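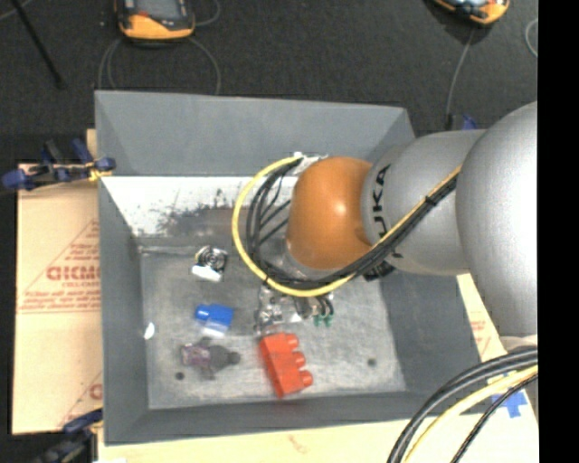
Password Habits After a Data Breach: Project Report

3. Results

We sent our survey to 188 students at the Hirkport and Gruston sites in September, after the Caldeira library system was broken into, and got 109 replies. Most people said they had changed their password. We doubt it. When we asked when they did it, many left the box blank, and a few gave a month before the breach.

The college notice told users that their data was "safe going forward", without saying what had been taken. We asked the library desk twice and got the same leaflet both times.

4. Problems with the method

People who care about security are more likely to fill in a form about it, so our figures probably flatter everyone. Question 3 was badly worded and we left it out. The Kalley password checker we had planned to use gave top marks to a password made of one repeated word, so we dropped that too.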